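Favetik Garment Care – Folding and Packing Room
Bench and Linen Inspection Checklist with Comments

Site: Kenum Street depot
Area: Folding room, benches 1 to 5
Inspected by: Yabsira Hadgu
Reviewed by: Meron Gebremichael
Date: June 27, 2026
Form reference: FR-1271

Ratings: S = satisfactory, M = minor item, A = action required, N/A = not applicable, N/C = not checked.

Items rated A are to be closed before the next inspection. Items rated M may be closed at the supervisor's discretion, but a comment must be entered either way.

Section 1. Floor and access

1.1 Walkway between benches clear to the yellow line – S
1.2 Floor dry, no lint build-up at the skirting – M
Comment: Lint along the wall behind bench 2. Vacuum nozzle does not reach behind the bench leg. Bench to be pulled out monthly and the strip cleaned by hand.
1.3 Trolleys parked with brakes on – S
1.4 Exit door opens fully and is not used for storage – A
Comment: Two flattened cartons leaning behind the door. Removed during inspection. Same finding was recorded in January. Carton cage to be moved to the other side of the room.
1.5 Anti-fatigue mats flat, no curled edges – M
Comment: Mat at bench 5 lifting at one corner. Tape is not an acceptable repair. Replace.

Section 2. Lighting

2.1 All tubes working – S
2.2 Light level at the bench surface, minimum 500 lux – S
Comment: Bench 4 is the brightest in the room. Dark garments should go there for the final check. Marks and lint on black and charcoal cloth are easily missed at bench 1.
2.3 No glare complaints from staff – M
Comment: One complaint, bench 4. White tops reflect strongly when the blind is up. Blind to stay down in the morning.
2.4 Diffusers clean – N/C
Comment: Ladder not available. Carry over.

Section 3. Bench surfaces

3.1 Surface clean, smooth and free of burrs – S
Comment: Fingertip and stocking test done on all benches. No snags.
3.2 No adhesive residue from labels – M
Comment: Residue on bench 3, left end. Citrus cleaner only. The solvent previously used has dulled the top.
3.3 Bench wiped before dark items are handled – S
3.4 Cloth backdrops clean, hem sitting on the bench, clips closed – S
Comment: Green cloth on bench 4 is held with a light blue clip near the right end. Clip grips firmly. Wash the cloth with the next colour load and check it for shedding before it goes back up.
3.5 Trays free of sharp rims and dents – S
Comment: Rim of the metal tray on bench 4 run with a gloved hand, no burrs. Trays should sit flat on the bench and not be stacked on folded stock.

Section 4. Folding, dark items

4.1 Item laid out and smoothed before the first fold – M
Comment: Technique varies between operators. The cloth should be flattened from the centre outward. Folding over a ridge sets a crease that steaming does not always remove.
4.2 Edges aligned, corners square – M
Comment: See pictures, bench 4.
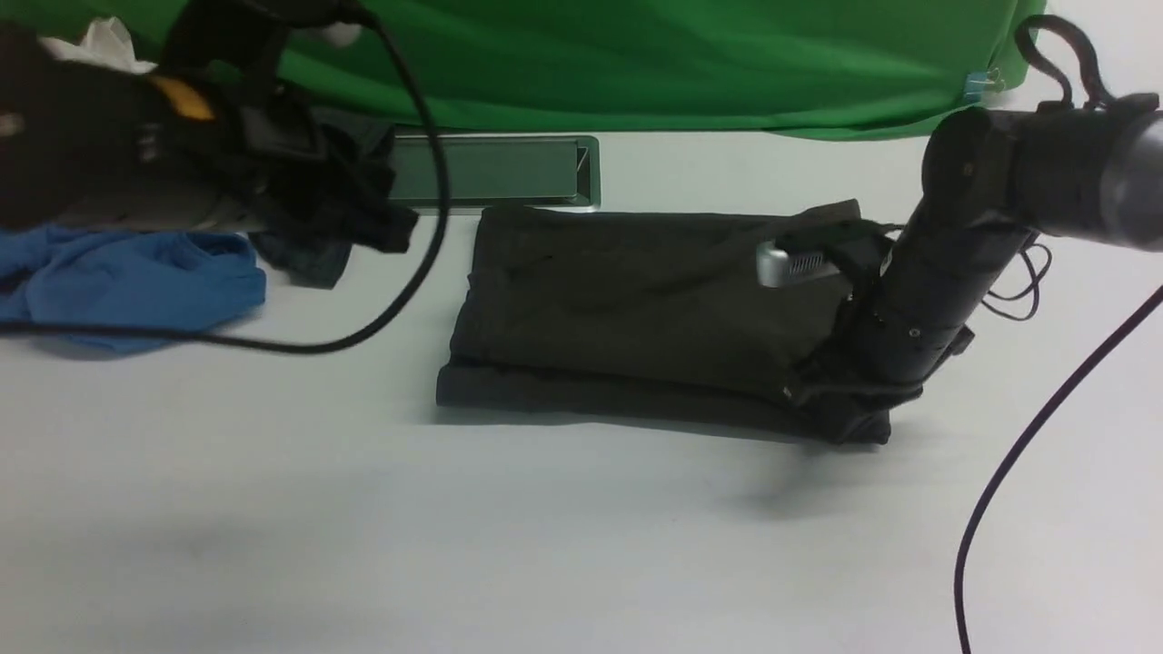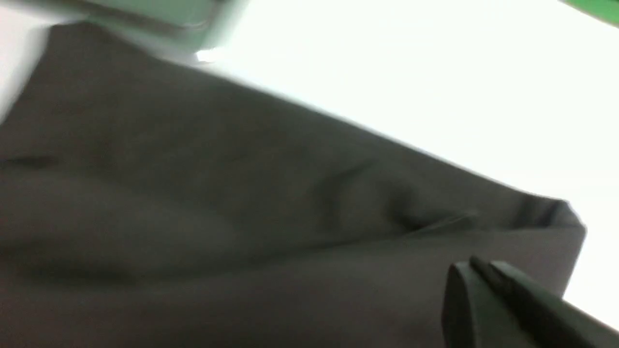 Item 4.2, dark fabric, bench 4. Top: folded stack in front of the metal tray. Bottom: creasing next to the folded corner.

4.3 Thick folded edge to the front of the bench – S
Comment: Front edge of the stack is rounded and even. The rating under 4.2 is for the right end, where the cloth is bunched, and for the light creasing on the upper face. Refold before bagging.
4.4 Pressure on the stack kept to a minimum – M
Comment: Pressing down on one end pushes the layers out of line. Support the stack from beneath with a flat hand or board when shifting it.
4.5 Item not gathered or pinched at the corner when lifted – A
Comment: Most frequent fault in this section. A pinched corner leaves a diagonal crease and a small bulge beside it, and the bulge is still there when the item is unfolded by the customer. Refresher to be given to both shifts.
4.6 Lint roller within reach, sheet fresh – S
4.7 Stack height not above the mark on the bench gauge – S

Section 5. Equipment and cables

5.1 Steamer hose free of kinks and splits – S
5.2 Steamer parked in cradle when idle – A
Comment: Found hanging by its hose at bench 2. Operator advised at the time. Cradle screw is loose and may be the cause – maintenance to tighten.
5.3 Cables clear of the folding area – S
5.4 Test tags in date – M
Comment: Tag on the Mendonça bag sealer is faded and cannot be read. Retest and retag.
5.5 Sealer guard in place – S
5.6 Emergency stop on sealer tested – S
Comment: Stopped at once on both presses.

Section 6. Bags, labels and storage

6.1 Garment bags stored off the floor – S
6.2 Clitska labels matched to the run sheet – S
Comment: Sample of 5 checked, no mismatches.
6.3 Light and dark items on separate shelves – M
Comment: Cream tablecloths on the charcoal shelf, lower bay. Moved. Shelf label has fallen off and needs replacing.
6.4 Shelves secured to wall, no overloading – S
6.5 Step stool in good condition – S
Comment: Rubber feet were replaced after the last inspection.

Section 7. First aid and fire

7.1 First aid kit stocked – M
Comment: Burn gel expired. Two sachets to be ordered.
7.2 Extinguisher gauge in the green, pin sealed – S
7.3 Evacuation plan displayed and current – S

Actions arising

1. Move carton cage away from exit door. M. Gebremichael.
2. Refresher on lifting and squaring dark items. Y. Hadgu.
3. Tighten steamer cradle, bench 2. Maintenance.
4. Retag bag sealer. Maintenance.
5. Replace mat, bench 5. Purchasing.

Reviewer's comment (M. Gebremichael): Agreed on all ratings except 4.4, which I would have marked A. Leave as M for now and look at it again after the refresher. Please include the diffusers under 2.4 next time and book the ladder beforehand.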